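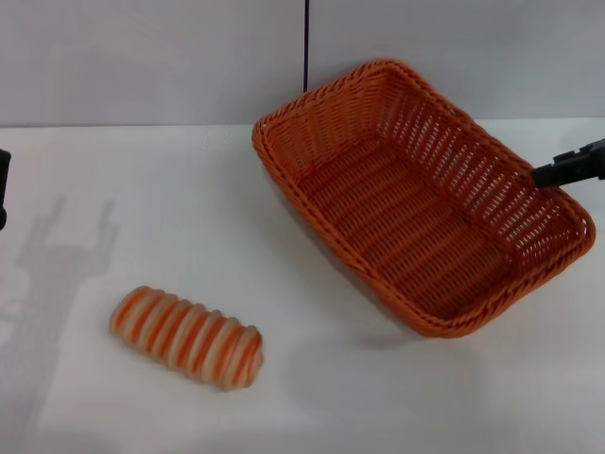 4.2 Bimanual container tasks

The second group of trials covers tasks in which one arm of the Hetico kit must steady a container while the other arm handles a loose item. Container tasks were chosen because the kit is sold to small laboratories as a two-arm package, and the supplier's own demonstrations, as supplied to us by Rastogi, the distributor, use one arm at a time. In the basket task the right gripper takes hold of the braided rim of an orange woven basket, and the striped, bread-shaped item lies on the white tabletop well clear of it (Figure 7). The task instruction given to the policy was "put the roll in the basket." A trial was scored as a success if the item came to rest inside the basket and both grippers had released within the time limit. A trial in which the item was placed but the basket was left tilted on its side was scored as a partial success and reported separately.

Figure 7. Basket task, head camera view. The basket is empty, with the right gripper at its rim and the item on the table at lower left.

The kit was used as delivered. We did not replace the finger pads, the mounting plates or the supplied calibration routine, and the control software was the version that shipped with the unit. The only change made at the Warnside site was to the height of the head camera, which was lowered until the full working area of both arms fell within view. A laboratory that buys the kit would have to make the same adjustment, as the mast height recommended in the manual assumes a deeper table than most workbenches provide.

Demonstrations were collected by teleoperation with the handheld leaders included in the package. A total of 285 demonstrations were recorded for the basket task. Each was reviewed by a second operator, and recordings with a dropped item, a loss of grip on the rim or a pause longer than 20 seconds were discarded before training. The start pose of the basket was varied by hand between demonstrations, both in position and in angle. No markings were placed on the table to guide the operator. This gives a less regular spread of start poses than a grid would, but it is closer to how a customer would collect data, and the aim of this study is to assess the product under ordinary use.

Operators were asked to grip the rim before moving the item. The order was fixed for two reasons. First, an open basket of this type is light and slides easily when the wall is touched, so a placement that clips the rim will push an unheld basket away. Second, a fixed order makes it possible to separate failures of the holding arm from failures of the placing arm when the recordings are scored. A small number of operators found the order unnatural at first and tended to move both arms at once. These recordings were kept if the grip on the rim was complete before the item crossed it.

4.3 Results for the basket task

The trained policy was run for 83 evaluation trials. Failures fell into two main classes. In the more frequent class, the holding gripper closed on the rim at too shallow a depth and slipped off when the placing arm entered the basket. In the less frequent class, the placing gripper took the item near one end, and the item turned in the grip during the lift. The second class did not always end the trial. In several cases the item hung down from the fingers and was still released over the opening, and these trials were scored as successes under the rule given above.

Shallow grips were linked to the angle of the basket. When the long axis ran away from the robot, the right gripper could reach the rim from outside with little wrist rotation, and the grip was usually deep enough to hold. When the long axis ran from left to right, the wrist approached its joint limit and the fingers met the rim at a slant. The supplied controller responds to a joint limit by slowing the whole arm, and it gives the policy no signal that this has happened. The policy therefore closed the gripper on schedule while the fingers were still short of the commanded pose. We consider this a fault in the control software that ships with the kit — the arm itself is capable of the motion if the elbow is raised earlier.

A change to the controller that exposed the remaining tracking error to the policy would probably remove a large share of these failures. We raised the matter with the distributor in September. The reply confirmed the behavior and stated that the speed limit is applied below the level that users can edit. No release date for a revised version was given.

The woven surface had a smaller effect than expected. During planning we had assumed that a lattice wall would disturb the depth estimate, because parts of the background can be seen through the gaps. The policy variant with depth input did show more variation in approach height than the color-only variant. However, both variants aimed for the rim, which is thicker than the wall and has no large openings, and the difference in final grip depth between them was small. Results for a solid plastic tub of similar size are given in the appendix and follow the same pattern.

Shadows were a more practical concern. The overhead lighting at Warnside is bright and even, but the arms still cast broad, soft shadows on the tabletop, and these move with the arms. In early training runs the policy sometimes began its reach toward the darkest part of a shadow when the item was pale and close to the table edge. Random changes in brightness during training reduced this behavior. We did not test the kit under direct sunlight or under a single strong lamp, and the results should not be taken to cover those conditions.

4.4 Operator effort and setup cost

The time needed to prepare the basket task is relevant to anyone comparing the kit with a single-arm system. Unpacking, mounting and calibration were carried out by Joanne Dobson, who had no earlier experience with the product, using only the printed manual. The mechanical steps were clear. The calibration section was less so: it refers to a fixture plate that was not in the box, and the procedure had to be repeated after the distributor supplied a replacement from its stock in Derby. The repeat was needed for the left arm only.

After setup, the main cost was operator fatigue. The handheld leaders carry no force feedback, so the operator must judge the grip on the rim by eye. This is harder for a holding grip than for a pick, as a holding grip produces little visible motion when it is correct. Operators compensated by pressing down on the rim more firmly than the task required. The same habit appears in the behavior of the trained policy, which tends to load the rim from above before closing the fingers. On a light basket the effect is minor. On a taller or softer container it may be enough to deform the wall, and we recommend that buyers who plan to work with such containers collect a short set of trial recordings before committing to a full data set.

Maintenance during the study was limited to tightening the screws of the left finger mount, which worked loose on two occasions. The manual does not list this as a scheduled check. Cable routing on both arms held up well, with no snags recorded during collection or evaluation.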